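# 自己配一只礼品篮，从空篮子到寄出去

04/02/2024，趁今天有空一口气写完，想到哪写到哪。
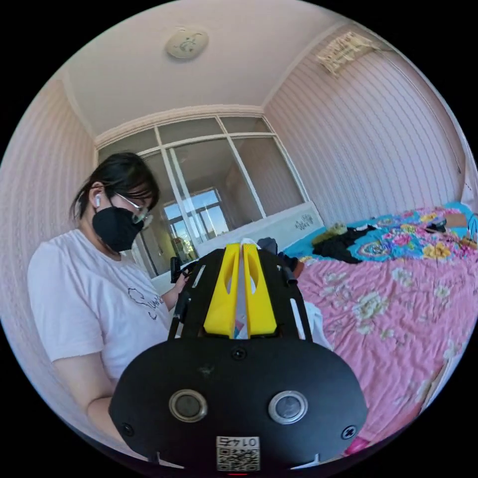 先说范围。讲的是吃的礼品篮，饼干、糖、茶、果酱、坚果那类，自己买料自己装，最后能拎走也能寄。鲜花不讲，水果篮只在后面提几句，酒不讲（寄酒的规矩太多，各地不一样，自己去查）。

做过几年了，大多是熟人订的，过年前后最忙，一月份基本上手没停过。下面的做法是我自己的习惯，别家怎么做我不管。

赶时间的直接跳到“装篮”那节。不过预算那段最好看一眼。

## 一、先定三件事

送谁。多少钱。怎么送到。

这三件没定下来不要去逛店。逛了必超支，我每次都是。

**送谁。** 一个人住的，一家子的，办公室的，完全三种配法。

- 一个人：小包装，能放得住，别塞一大罐要开了就得赶紧吃的东西。果酱挑小瓶。茶比饼干稳。
- 一家子：有小孩就多放独立包装的，少放咖啡豆巧克力。有老人的，硬糖和整颗坚果减掉。
- 办公室：全部独立包装。别放需要切的奶酪，没刀。别放需要勺子的。

过敏一定问。不好意思直接问就问他家里人。花生、麸质、奶，这几样问清楚。问不到就把坚果单独成袋封死，外面写明白，别跟饼干混在一个袋里。不要自己猜。

**多少钱。** 我的分法：吃的占大头，篮子和包装合起来别超过总数的四分之一。有人反着来，篮子漂亮得不行，打开里面三包饼干。收的人嘴上不说。

给公司做过一单，总预算 3000，要分成好几只，对方一开始指定要皮面的盒子。算了一下，盒子钱出掉以后里面只剩糖了。后来劝他们换成普通藤篮，里面立刻像样了。

运费另算！运费另算！每次有人忘。

**怎么送到。** 自己拎过去，篮子可以高，可以有提手，可以插东西，随便。要寄的，提手是个大麻烦，后面说。先记住：要寄就选矮的、方的。

## 二、篮子

圆的好看，方的好装。第一次做买方的。

尺寸怎么看：把准备放的东西在桌上摆成一堆，摆紧，篮子口比这一堆稍微小一圈。对，小一圈。东西要往上冒出来才好看，陷在里头就显得空。

深度别贪。深篮子底下全靠垫纸，填的纸比吃的还多。我手上最常用的一种，深度大概就是一只果酱瓶再高一点点，够了。

材质：

- 藤编、柳编：最常见，毛刺多。买回来先用手套摸一圈，翘起来的剪掉，不然会把玻璃纸戳破。
- 铁丝篮：轻，洞大，小东西会漏，要先铺一层厚纸。
- 纸板礼盒：寄件首选。
- 铁皮盒：饼干专用。密封好，回头人家还能装针线。我有一只 1987 年的旧铁皮盒，盖子到现在还是紧的，自用，不送人。
- 木箱：重。运费会让你后悔。

盒子我一般买 Costello 的铁皮盒，盖子边有一圈翻口，扣上去不晃。别的牌子应该也行，买之前拎起来倒过来抖一抖，盖子掉的别要。

二手篮子能不能用？能，擦干净，晒透，闻一闻。有霉味的扔掉，别想着喷点什么盖过去，饼干会吸味的。

## 三、备料清单

吃的以外要准备的：

- 篮子或者盒子
- 垫底的：牛皮纸、旧报纸都行（报纸上面必须再盖一层干净纸，油墨会蹭）
- 面上的纸丝
- 玻璃纸，或者热缩膜
- 丝带，宽窄各一卷
- 透明胶、双面胶
- 竹签几根
- 剪刀，快的
- 卡片和笔
- 要寄的再加：外箱、气泡膜、封箱胶带

纸丝可以自己剪，拿包装纸折成风琴再切细条，抖开。费时间。赶工就买现成的。染色太深的别买，沾点潮气就掉色，染到白丝带上哭都来不及。

热缩膜我用 Butent 那种袋装的，套上去吹风就缩。没有热风枪用吹风机也行，慢一点，缩得没那么平。玻璃纸的好处是脆、亮，坏处是一折一道印，折错了就换一张。

## 四、吃的怎么配

这段最容易纠结，给个框架，照着填。

一只中等篮子：

1. 一样大件。撑场面，放后面中间。整盒饼干、一大袋焦糖爆米花、一盒糕点之类。
2. 两样瓶罐。果酱、蜂蜜、茶叶罐。压重量用，放底部两侧。
3. 几样中件。扁盒巧克力、袋装坚果、咖啡。
4. 一把小件。单颗糖、小包茶、独立包装的小饼干，最后塞缝。

咸的一定要有。全甜的篮子吃到一半就腻，这个问题特别普遍。苏打饼、烤坚果、海苔、耐放的硬奶酪，挑一样两样。

口味要能搭起来吃。有饼干就配果酱或者奶酪，有咖啡就配硬饼干，有茶就配清淡的点心。收的人拆开就能凑一盘，比东一样西一样强。

颜色。不用太讲究，但是别每样包装一个色。我的办法是先定丝带颜色，吃的里头有一两样包装跟丝带靠得上，整只看着就齐了。实在都不搭就用牛皮纸把最刺眼的那样重新包一下，写上品名。**品名、配料、保质期一定要抄过去**，或者把原标签剪下来贴背面。

保质期：按收到那天算，不是按你装的那天。我自己的底线是收到以后至少还有一个月。自己烤的东西例外，单独说。

### 自己烤的

能放，放之前想清楚。

适合的：硬饼干，意式硬脆饼，姜饼，糖渍坚果，焦糖爆米花（焦糖要熬到位，不然粘成一坨）。

不适合的：奶油的，夹鲜果的，慕斯，软蛋糕。别寄。真的别寄。

烤完一定放凉透再装。急着装的话袋子里全是水汽，脆的变软的。我急的时候会摊在架子上开着风扇吹，吹完再等一阵。手摸饼底，饼底一点温都没有才算。

一种饼干一个袋子。薄荷味的和黄油的放一块儿，第二天全是薄荷味。肉桂也是，串得厉害。

袋子上写做的日子，写建议什么时候之前吃完。

### 巧克力

天热不要放。天热还硬要放，就选外面有糖衣的或者巧克力裹坚果的，片状的和松露的不要。冬天随意，但收件人家里有暖气，别让人放窗台上，卡片里提一句。

### 奶酪

要冷藏的一律不寄。能常温放的那种小包装，看清楚包装上怎么写的，写着冷藏就是冷藏，别心存侥悻。

### 水果

当天拎过去可以。苹果、橙子、梨，硬的。香蕉不要，香蕉跟谁放一起谁熟得快。水果压底会把饼干盒拱歪，放最上面或者单独一袋。

## 五、装篮

正题。桌子擦干净，手洗干净，东西全部摆出来，先拍一张。等会儿装乱了可以看着照片找漏了哪样。

**第一步，垫底。** 牛皮纸揉成团，揉松一点再压，铺满底部。后半边垫高，前半边垫低，成一个斜坡。坡度别太陡，手掌侧着比一下，后面高出半个手掌差不多。

压一压。用力压。塌下去就再加纸。底没压实，后面走两步路全陷了。

**第二步，铺一层纸丝。** 薄薄一层，盖住牛皮纸就行。大头留到最后。

**第三步，放重的。** 瓶罐贴着底放在两侧，左右重量差不多。玻璃跟玻璃中间必须隔东西，隔纸丝不够，用一小块瓦楞纸折成片插进去。

瓶盖先拧一遍。有没有渗的，倒过来看。蜂蜜这种渗一点点整篮就废了，我会再瓶盖外面缠一圈胶带，然后套个小袋。

**第四步，放大件。** 后面中间，立着。立不住就拿竹签，竹签用胶带粘在盒子背后，下面一截插进牛皮纸团里。粘在背后，前头别露出来。竹签尖头剪掉。

**第五步，中件。** 从后往前一层比一层矮。正面全部朝前，稍微往中间转一点点。扁盒子斜靠在大件上，脚底下用双面胶粘一下它靠着的东西——粘包装，别粘在印着保质期的地方，撕的时候会带掉字。

袋装的容易瘫。袋子后面衬一张硬卡纸，立刻站住了。这招最省事，第一次做的人都该试。

**第六步，退后看。** 走到门口回头看一眼。哪里有洞，哪里歪。坐着看不出来的，一定要站起来走远了看。

**第七步，小件填缝。** 糖、小茶包。往缝里插，别平铺在面上，平铺的一拎就滑到一边去了。同一种的聚在一起放，几颗一堆，散得到处都是反而乱。

**第八步，补纸丝。** 抓一小撮，搓松，塞进边沿那圈缝。盖住牛皮纸露出来的地方就停。塞多了吃的都埋了，像个鸟窝。

**第九步，晃。** 双手端着，轻轻左右晃。有响声的、有动的，找出来塞住。这步别省。

顺利的话一只半个钟头不到。第一次做多留时间，我第一只做了一晚上，拆了又装，装了又拆。

## 六、包玻璃纸

大小：篮子放在纸中央，四边拉上来，在最高那样东西上面还要多出一个前臂那么长。宁可长。短了没救，长了剪掉。

1. 纸铺平，篮子放正中。篮子正面对着自己。
2. 前后两片先拉上来，在顶上捏住。
3. 左右两侧像包书一样往里折，折出一个三角，拉上来一起捏。
4. 捏紧，转半圈，先拿细绳扎死。细绳，或者扎带。别直接用丝带扎，丝带滑。
5. 底下松的地方往后面收，用透明胶粘在篮子背后。
6. 顶上那撮散开的纸一层一层拉开，剪齐。

第四步一个人做很别扭，手不够用。用大号的夹子先夹着，腾出手来扎。

玻璃纸起皱别去抹，越抹越花。

热缩膜简单些：套袋，开口放底下，用胶粘住，从下往上吹。离远一点，来回动，停在一处会烧穿一个洞。**里头有巧克力就不要用热缩膜**，或者吹到那一块的时候躲开。我化过一盒，外面看着好好的，人家打开才发现粘成一整块。

角上会留两个小尖耳朵，吹软了拿手指按下去，小心烫。

## 七、蝴蝶结

不会打的看这里，用最笨的法子。

- 拿宽丝带，来回绕在手掌上，绕五六圈。
- 取下来，压平，中间两边各剪一个小缺口。别剪断！
- 细丝带在缺口那里扎紧，打死结，留长尾巴。
- 一圈一圈从里往外拉，往左拉一个往右拉一个，边拉边拧一下。
- 拉完就是一朵。尾巴拿去绑在玻璃纸扎口的地方。

丝带要挑边上带细铁丝的，拉出来是什么样就什么样，不塌。普通缎带也行，就是软趴趴的。

丝带尾巴斜着剪，或者剪个燕尾。化纤的拿火机燎一下边，离玻璃纸远点燎。

## 八、卡片

卡片放外面还是里面？外面系在丝带上，寄件的放里面贴着玻璃纸那一层。

写什么：

- 谁送的。真的有人忘写。做好几只一起送的时候尤其要核对，我送错过一次卡片，两家互相打电话才换回来。
- 一句祝福，一句就行
- 哪样要先吃，哪样要放冰箱
- 有坚果的写明有坚果

后面两条可以另外写张小纸条，别挤在祝福旁边，难看。

## 九、寄

重点来了，前面做得再好看，寄坏了等于白做。

**提手。** 有提手的篮子寄过去十只有几只是歪的。要么换没提手的，要么外箱高度要过提手，上面再留空间垫。提手两边用气泡膜卷成柱子撑住。

**里头要重新固定。** 给人拎走的装法跟寄的装法不一样。寄的：小件全部收进小袋，扎口；瓶子每个单独裹气泡膜，外头再包一层好看的纸；立着的大件改成平躺。好看程度会打点折，认了。

**蝴蝶结。** 压扁是肯定的。两个办法，一是结不绑，放在旁边小袋里让人家自己系上；二是拿个纸杯扣在结上面，纸杯底朝上，四周垫好。我用纸杯。

**外箱。** 比篮子四周都大出一个拳头以上。箱底先垫，篮子放进去，四周塞，顶上塞，合上盖子的时候要感觉到一点点顶着。端起来晃，不响才封。

封箱胶带打工字形，中缝一道，两头各一道。上下都打。

外面写“易碎”“向上”。有没有用另说，写上。

地址在箱子里面再放一张。外面那张面单蹭花了还有救。

**挑日子。** 周末前别寄，会在仓库里躺着。节前提早，能多早多早。我给 Breravport 那边的亲戚寄，平时三天能到，一月那次足足拖了一个多礼拜，里头的软饼干全完了，硬的没事。从那以后往那边只寄硬的。

快递我现在走 Braltine，上门取，取件的时候会当面过秤。叫哪家都可以，问清楚：食品收不收，玻璃瓶收不收，保价怎么算，坏了要什么凭证。封箱前后各拍一张照，留着。

收件人那边要不要提前说？要惊喜也得说一半，比如“这几天有个包裹，收到了尽快拆”。不说的话有人放门口好几天。

## 十、一次做好多只

订单多的时候流水线来，不要一只一只做。

我一次最多做过 16 只，客厅地上全是。顺序是这样的：

先全部拆快递、拆外包装、检查保质期。然后全部垫底。然后一样东西一样东西往下发，第一样发完所有篮子再发第二样。发完一样就在单子上划掉。

有不同版本的（谁家不要坚果、谁家不要咖啡）拿便利贴贴在篮子提手上，**先贴再装**。装完了再想是哪只不要坚果，得全部扒开看。

样品做一只，摆在眼前，后面照着摆。别每只都创新，累死，而且同一个公司的人会拿来比，谁的多谁的少。

多买一点备用的。每样多一份到两份。碎的、漏的、数错的，总会有。剩下的自己吃。

蝴蝶结前一天晚上看着电视先打好。卡片提前写好。当天只做装和包。

地方不够的话，包好的不要叠。玻璃纸一叠就破。

## 十一、常见的翻车

**往前倒。** 后头太高，底没压实。拆开重垫，别想着拿胶带硬拉。

**中间塌。** 报纸团揉得太松。或者瓶子放中间了。

**拎起来歪一边。** 重量没分匀。找最重那样挪到另一边试。

**看着空。** 篮子太大。救法：底再垫高，或者拿布餐巾折起来铺一圈，餐巾也算礼物一部分。

**看着挤。** 拿掉一样。舍不得也拿掉。

**玻璃纸破了个小口。** 贴张小贴纸，再对称的位置也贴一张，就当是装饰。破大了换。

**饼干碎了。** 袋子里空气太少或者太多都会。留一点点鼓，别压瘪。饼干竖着排比平着叠耐摔。

**一打开一股味。** 香薰蜡烛、香皂跟吃的放一起了。千万别。非要放就隔着密封袋，还要放两头，我还是建议分开送。

**掉色。** 前面讲过，纸丝。

**有虫。** 坚果、谷物类散装的容易有。散装的我现在都不买了，只买封好的。

## 十二、几个现成的搭配

懒得想就照抄。

**喝茶的：** 茶叶罐一只，小茶包一把，蜂蜜小瓶，黄油饼干一盒，糖渍姜片，咸味米饼。丝带用墨绿。

**喝咖啡的：** 咖啡一袋，意式硬脆饼，榛子巧克力，焦糖饼干，盐烤杏仁。可以加只杯子，杯子里塞糖，省地方。杯子一定包好。

**看电影的：** 爆米花两个味，咸的甜的，花生（问过敏！），软糖，汽水换成冲饮粉，轻。这个最便宜，年轻人最喜欢。

**给老人的：** 芝麻糊，软糕点，枣，低糖饼干，茶。包装要好撕，我会在袋口提前剪个小豁口贴上胶。字写大。

**探病的：** 先问能不能吃。很多不能。能吃的话清淡的少放几样，多放纸巾、护唇膏、一本薄的书。吃的东西留几样就行，病房里柜子小。

**乔迁的：** 油、盐、意面、一瓶酱，放在滤水篮里，连篮子都能用。好做，重，别寄。

**小朋友的：** 饼干、果干、贴纸、小盒蜡笔。硬糖看年纪。带小零件的玩具看年纪。蜡笔跟饼干隔开。

## 十三、钱上面再省一点

- 节后去买包装，丝带、盒子、纸都打折，存着明年用。吃的别存。
- 大包装拆成小份自己分装，比买小包装便宜不少。袋子要食品级的，标签照抄。
- 篮子可以换：滤水篮、烤盘、收纳盒、布袋。都算礼物。
- 丝带用完剩的短头留着，扎小袋。
- 大件那样可以是自己烤的，最占地方也最便宜。

不要省的：玻璃纸别买最薄的，胶带别买最便宜的。最便宜的封箱胶带冬天会自己翘起来，我吃过亏。

## 十四、时间表

要送的日子往前推。

- 提前三周：定人、定钱、问过敏、问地址
- 提前两周：下单篮子、包装、耐放的吃的
- 提前一周：东西到齐，逐样查保质期和破损，缺的赶紧补
- 提前三天：烤东西，打蝴蝶结，写卡片
- 前一天：装篮，包好，放阴凉处。别放暖气边上，别放厨房
- 当天：再晃一遍，看卡片对不对，出门

要寄的整个表再往前挪一周，过节挪两周。

来不及的版本：今天晚上想起来明天要送。去超市，买一只洗菜篮子，一盒饼干一罐茶一袋坚果一袋糖，牛皮纸垫底，不包玻璃纸，拿一条干净的厨房毛巾盖上，丝带绕一圈。能看的。做过不止一回。

## 补几条零碎

价签全部撕掉。撕不干净的用吹风机吹热再撕，胶印用一点点食用油擦，再用纸擦干净。

小票自己留着，别掉进篮子里。掉进去过。

剪刀、笔、胶带头，包之前检查有没有落在篮子里面。

猫关到别的房间去。纸丝对猫来说就是玩具，还会吃。

做完手上地上全是纸丝，吸尘器会堵，先用扫把扫一遍在吸。

玻璃纸剩的边角别扔，包小糖够用。

热缩膜的尺寸怎么选下回写，今天来不及了。量篮子的时候量最宽那里，连提手一起量，先这样。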